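Make and Mend > Ages 8 to 12 > Robots

Can a robot arm tidy up your stuff?

People say robots will soon do all our chores. They have been saying it since your grandparents were small, so you are allowed to raise an eyebrow. At the Sokiteo workshop a few of us share a big table, a lot of clamps and one robot arm. Our build is called Lostatitz. The idea is that the arm takes things out of a bin, one at a time, and puts each one where it belongs.

Sounds easy? Try it yourself first. Put some odds and ends in a washing-up bowl, shut your eyes and pick out the roll of tape. You probably managed it. Your fingers felt something round with a hole in it, and your brain did the rest before you had time to think.

A robot arm gets none of that for free. It has motors in its joints, and each motor can turn a bit this way or a bit that way. The gripper is its hand, and ours is small. Wires carry power and messages along the arm to it. A computer has to work out how far every joint should turn so that the gripper ends up in the right spot, pointing the right way. Then it has to decide how hard to squeeze.

Illia Harasym wrote most of our program. He once told a school group that the arm "knows" what a cup is. I don't think it does. It has been given 300 pictures with labels on them, and it looks for patterns that match. Show it a cup lying on its side and it may well go for the tape measure instead. 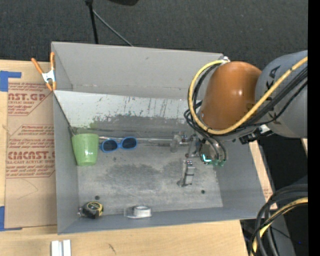
Why these things?

We chose them to be awkward. The green cup is tall and hollow, so a clumsy push could knock it over. The sunglasses have dark, rounded lenses, and shiny curves can confuse a program that is hunting for edges. Clear tape is worse, as you can see straight through part of it. The little metal bracket is metal, just like the bin floor. Even you might miss it if you were in a hurry.

The bin has sloping metal walls, and they cause trouble of their own. The arm must reach in without bumping the sides. Marichka Shevchuk put an orange spring clamp on one corner of the rim, and I would do the same with any bin you build.

So does it work?

Sometimes. On 17 runs out of 27 the arm lifted something out and put it down in the right place. On the others it dropped what it was holding, or closed on thin air. Volodymyr Palamarchuk thinks that is a good score. I think that if you tidied your room that way, somebody would send you back upstairs.

When you watch a video of a clever robot, ask how many goes it took. Ask who put the objects out, and whether a person was steering. A short film can leave out a lot of dropped cups.

Would I build it again? Yes — it is great fun, and I have learned more from the drops than from the catches. I still empty my own bin by hand.

Words to know

Joint: a place where the arm bends or turns.
Gripper: the part that grabs.
Program: the list of instructions a computer follows.

Text by Antonina Romaniuk for Stitunach

© Stitunach 2019 | Contact us | Back to top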